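Ticket: Gristar hand-held gripper kit, marker drops out
Opened by: Ingvar Hafþórsson, Restdale
Status: waiting on customer
Priority: normal

Hi team, me again! We've had the Gristar kit going since the start of August and mostly we love it, but one of the units has started losing its tracking marker. It runs fine for 10 minutes or so of recording, then the pose jumps sideways and the log fills up with "marker lost". The other units don't do it.
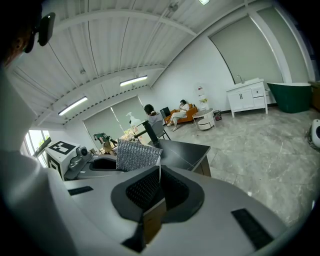
So far I've restarted the base software, wiped the marker with a dry cloth, swapped the USB cable and moved to the other end of the room (blinds down, lights on). No change. Firmware is 2.6 on all of them. I also redid the calibration twice, and the second time it failed at step 14, which I've never seen before.

Reply from Lakmal Bepari, Gristar support, Prumley

Thanks Ingvar, good notes. Could you check whether the marker plate has any wobble in it? Grab a corner and push gently. Also, are people picking up small shiny things with it? Reflections can upset the fingertip reading on 2.6, though I wouldn't expect them to bother the marker.

Reply from Ingvar

Yep, there's a tiny bit of play at the back left corner! I hadn't thought to push on it. And yes to shiny, we've got some very sparkly bits in the task set (my favourite ones, sadly).
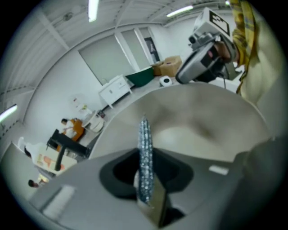 Glittery item at the gripper, second hand-held unit with marker behind.

I've snugged up the plate screws and will run it again after lunch. If it still drops out, can I send the unit back through Bukhari like last time, or do you want it direct? Log attached, the bad bit starts near the end.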